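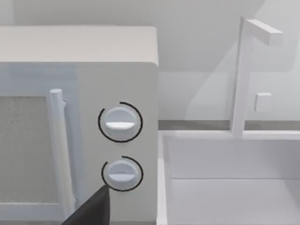
4 Was beim Vorlesen passiert ist, und was daneben

4.1 Wie ich an die Tagebücher gekommen bin

Bevor ich zu den Ergebnissen komme, muss ich kurz erzählen, wie das Material überhaupt entstanden ist, denn das erklärt einige seiner Macken. Die Gesamtschule Codatberg hat 491 Schülerinnen und Schüler, und 57 davon, allesamt aus dem achten Jahrgang, haben sich im September für die Lesepatenschaften gemeldet. Sie gingen einmal pro Woche in den Kindergarten oder ins Seniorenhaus nach Plistitz und lasen dort vor. Ich durfte mitlaufen, im Bus sitzen, in der Ecke stehen und hinterher Fragen stellen (meistens die falschen, aber dazu später).

Geplant war ein ordentlicher Fragebogen mit fünfstufiger Skala. Den habe ich auch ausgeteilt, und er kam mit lauter Kreuzen bei »trifft eher zu« zurück. Eine Schülerin hatte sämtliche Kreuze zu einer Schlange verbunden, sehr hübsch übrigens. Verwertet habe ich davon fast nichts. Viel ergiebiger waren die kleinen Tagebücher, die eigentlich nur für die Klassenlehrkräfte gedacht waren: A6-Hefte, ein Eintrag pro Besuch, manchmal auch zwischendurch einer. Mit Einwilligung der Jugendlichen und ihrer Eltern konnte ich am Ende 671 Einträge auswerten, vom Einzeiler (»War ok.«) bis zur dreiseitigen Abrechnung mit einem Bilderbuch über einen Dachs.

Das Geld für Hefte, Bücher und Busfahrten kam von der Pešek-Stiftung, 3000 Euro für das ganze Schuljahr. Auf die Auswertung hatte die Stiftung keinen Einfluss, sie wollte am Schluss lediglich eine Seite Bericht und ein Gruppenfoto.

4.2 Kodierung

Ich habe die Einträge zweimal komplett gelesen, beim ersten Mal ohne Stift. Erst beim zweiten Durchgang habe ich Kategorien vergeben, induktiv, also aus dem Text heraus. Eine Kollegin hat einen Teil der Hefte unabhängig von mir kodiert. Bei »Stolz« und »Langeweile« lagen wir fast immer beieinander, bei »Verantwortung« dagegen ging es drunter und drüber! Sie hatte das Wort viel enger verstanden als ich, nämlich als etwas, das man ausdrücklich übernimmt. Für mich gehörte auch dazu, wenn jemand schrieb, er habe diesmal das Buch mit der großen Schrift mitgenommen. Wir haben dann eine neue Kategorie aufgemacht, »Mitdenken«, und danach lief es deutlich friedlicher.

Einträge, die mehrere Themen berühren, bekamen mehrere Codes. Rechtschreibung habe ich in den Zitaten stillschweigend geglättet, Wortwahl nie.

4.3 Vorlesen als Nebensache

Jetzt aber zu dem, was mich am meisten überrascht hat. Ich war mit der Erwartung angereist, dass die Jugendlichen übers Lesen schreiben würden, über Betonung, über Versprecher, über Bücher, die ankommen oder eben nicht. Solche Stellen gibt es, vor allem in den ersten Wochen. »Ich hab viel zu schnell gelesen, und dann war noch so viel Zeit übrig«, heißt es in einem Heft, und ein paar Einträge weiter: »Heute langsam. Besser.« Ab Oktober werden diese Stellen dünner. Stattdessen geht es um den Weg, um die Viertelstunde vor dem Anfang und vor allem um die Zeit danach, wenn das Buch zu war und noch keiner in den Bus musste.

Im Seniorenhaus war das die Zeit, in der Tee gekocht und Geschirr weggeräumt wurde. Im Projektplan kam das nirgends vor. In den Heften steht es ständig: wer gespült hat, wer abtrocknen musste, worüber dabei geredet wurde. Ein Schüler, der über das Vorlesen selbst nie mehr als einen Satz verlor, füllte eine halbe Seite mit dem Gespräch an der Spüle, in dem ihm eine Bewohnerin von ihrer Lehre in einer Druckerei erzählt hatte. 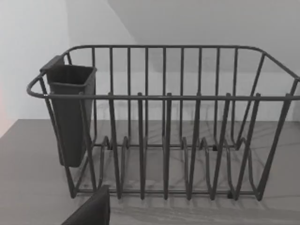

Für den Kindergarten sieht es etwas anderes aus. Dort war nach dem Vorlesen schlicht Chaos, und die Achtklässler wurden, so schreibt es eine von ihnen, »als Klettergerüst benutzt«. Auch das taucht in den Heften aber überwiegend freundlich auf. Und wieder ist es die ungeplante Zeit, die den Platz im Heft bekommt. Ich habe lange überlegt, ob ich das als Scheitern des Leseprojekts lesen muss, und mich dagegen entschieden: Ohne das Buch wären die Jugendlichen gar nicht erst dort gewesen. Es war der Anlass, und den brauchten sie, gerade die Schüchternen, die sich an den Seiten regelrecht festgehalten haben.

Zur Ausstattung nur so viel, weil bei Vorträgen immer wieder danach gefragt wird: Besonders muss ein solcher Ort nicht sein. Ein Abtropfgestell aus Draht, mit eingehängtem Besteckbehälter wie in Abbildung 2, und eine Mikrowelle (Abbildung 1) gehören in jede Gemeinschaftsküche, und mehr als das Übliche hätte auch niemand gebraucht.

4.4 Ein Seitenblick nach Hulldale

Die Partnerschule in Hulldale hat im selben Schuljahr etwas Ähnliches versucht, allerdings mit festem Ablauf: Ankommen, Lesen, Feedbackbogen, Abfahrt. Ich konnte die Bögen einsehen, die Jugendlichen selbst habe ich leider nur per Video gesprochen, und die Verbindung war miserabel. Von einem echten Vergleich kann also keine Rede sein. Mir fiel nur auf, dass auf den Bögen fast ausschließlich vom Lesen die Rede ist, wonach die Bögen ja auch fragen! Ob es dort ebenfalls Gespräche am Rand gab, weiß ich schlicht nicht. Im Videogespräch erwähnte ein Junge einen Hund, der jedes Mal mit im Raum lag, auf den Bögen kommt dieser Hund kein einziges Mal vor.

4.5 Was ich daraus mache und was lieber nicht

Die Freiwilligkeit ist natürlich ein Problem. Wer sich für Lesepatenschaften meldet, hat vermutlich ohnehin Lust darauf oder wenigstens Lust, am Nachmittag aus dem Schulgebäude herauszukommen. Dazu kommt, dass die Klassenlehrkräfte die Hefte mitgelesen haben. Ein paar Einträge klingen verdächtig nach dem, was Erwachsene gern hören, und die habe ich bei der Kodierung gekennzeichnet, aber drin gelassen.

Vorsichtig sagen würde ich trotzdem: Schulen, die solche Besuche planen, sollten den Bus eine halbe Stunde später bestellen. Das klingt banal und kostet im Stundenplan richtig Nerven, ich weiß, ich saß in der Besprechung, in der es darum ging. In Codatberg ist der spätere Bus inzwischen eingeführt, zunächst nur für die Gruppe im Seniorenhaus. Die Hefte der Kindergartengruppe sehe ich mir im nächsten Abschnitt noch einmal gesondert an, dort allerdings mit Blick auf die Frage, welche Bücher mehrfach gelesen wurden.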